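Workplace Health and Layout, Handout 5
Setting up a bench for small-part assembly
Besholm Evening Course, revised 2022-06-21

This handout goes together with the lecture on reach, posture and light. Please read it before the practical session, and bring the blank layout sheet which you received in March.

1. Why we begin with the bench

Many beginners think first about the chair. The chair is important, but a good chair cannot repair a bad bench. If the parts are too far away, the person will lean forward, and then the back of the chair is not used at all. So in this course we place the work first, then the parts, and only after this we adjust the seat.

At the Virnel workshop the old benches were deep, and the parts stood along the back wall in tall boxes. The workers had to lift the elbow above the shoulder for each part. In one shift a worker made this movement 2,008 times. When the boxes were moved nearer and lower, the complaints about the neck became fewer, although the number of parts was the same.

2. The zones of reach

We speak about two zones. The near zone is what you can reach when the upper arm hangs down and only the forearm moves. The far zone is what you can reach with a straight arm, without bending the back. Everything outside the far zone should be considered as storage.

The product itself stays in the near zone, in front of the body. Parts used in every cycle stay at the border of the near zone. Parts used once in a batch may stay in the far zone. Paper, drink and telephone do not belong on the bench.

To find your own zones, sit with the stomach one hand away from the bench edge. Hold a soft pencil and draw an arc with each forearm. The place where the two arcs cross is your working point. Mark it with tape. Do this sitting and standing, as the arcs will be different.

3. Bins and trays

A bin should be shallow enough that the fingers touch the bottom without the wrist bending much. Open bins are quicker than bins with lids. If the parts have wires, do not fill the bin high. The wires catch each other and the worker must use two hands to take one part.

The tray has another purpose. It keeps the product in one place and it stops a dropped screw. A rim is useful, but a high rim presses on the forearm, so check this with your own arm. White paper in the tray makes small dark parts easier to find. Change the paper when it is marked or torn.

Parts with the same shape should not be in neighboring bins. In the Plestgate exercise last year, two similar springs were placed side by side, and 13 pieces from a batch of 200 had to be opened again.

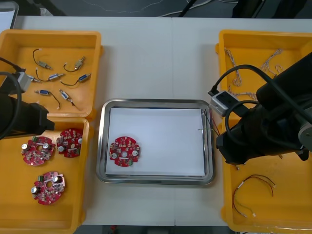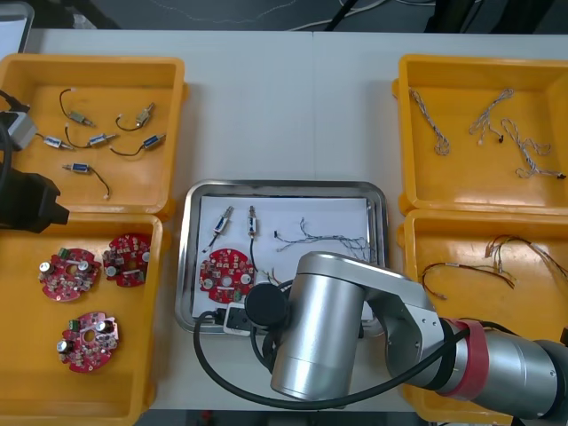

Fig. 5.1 and 5.2. Yellow bins placed around a steel tray on a white table.

4. Light and contrast

The lamp should come from the side and from above the head. A lamp which stands in front gives reflections from metal, and the worker will turn the head to avoid them. After some weeks this becomes a habit and the person does not notice it anymore.

A light bench surface is good for dark parts, but a shiny one tires the eyes. A matte surface is better. If you cannot change the surface, put a sheet of matte paper under the working point.

5. Height

For fine work the surface should be a little above elbow height, and the forearms should have support. For work with force it should be below elbow height. When both kinds of work are done at one bench, choose the height for the fine work and use a lower stand for the other.

In the course room the fixed benches are 82 cm high. This is suitable for sitting work for many people, but tall students should ask for the raising blocks before they begin.

6. Task for the practical session

Work in pairs. One person assembles and the other observes, then you change places. The observer writes down each time the assembler leans forward, lifts the elbow or turns the head. Do not correct your partner during the first round.

After the first round, move only one thing on the bench and repeat. Write on the layout sheet what you moved and what you saw. If you move everything at once, you cannot know which change helped.

Reading: Dambrauskienė, chapter on seated work, first half only. The tables at the end of the chapter are not needed for the test. Layout sheets are given in at the start of the next lecture.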